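Storing and playing old radio recordings at home

Most home collections of serial drama are a mixture of open-reel tape, cassette and transcription disc. Each needs slightly different handling, but the room conditions are the same: a steady temperature, moderate humidity and no direct sun. A loft is unsuitable, as is any shelf above a radiator.

Stand reels and discs upright. Keep tape boxes at least 40 cm from loudspeakers, which contain strong magnets. Before playing a cassette that has been stored for years, wind it fully forward and back once.

Cover the work table with a plain, light-coloured cloth before opening any boxes. Loose oxide and label fragments show up well against it.
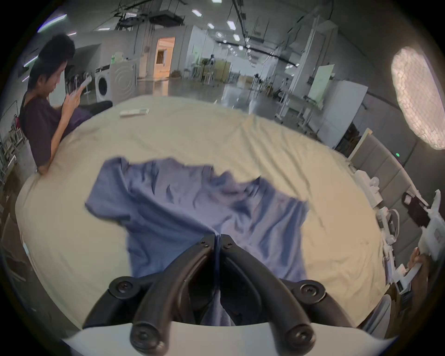

Blue T-shirt on a cream table covering.

Clean the tape heads with 70 per cent isopropyl alcohol only if nothing purer is to hand – 99 per cent is better, as it leaves less water behind. Use a cotton bud, work along the tape path and let everything dry before threading. Keep alcohol away from shellac discs, which it dissolves.

Number every item before making transfers. Petrică Lungu's list runs to 1,033 episodes and uses one line for each, giving the serial, episode, format and condition.

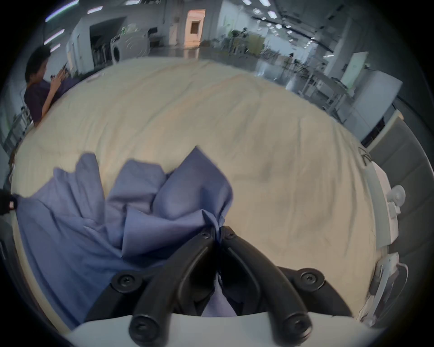 Record the transfer as an uncompressed WAV file and leave noise reduction for a second copy. Note the playback speed in the file name. If a tape squeals or sheds heavily, stop the machine and put the reel aside for specialist treatment.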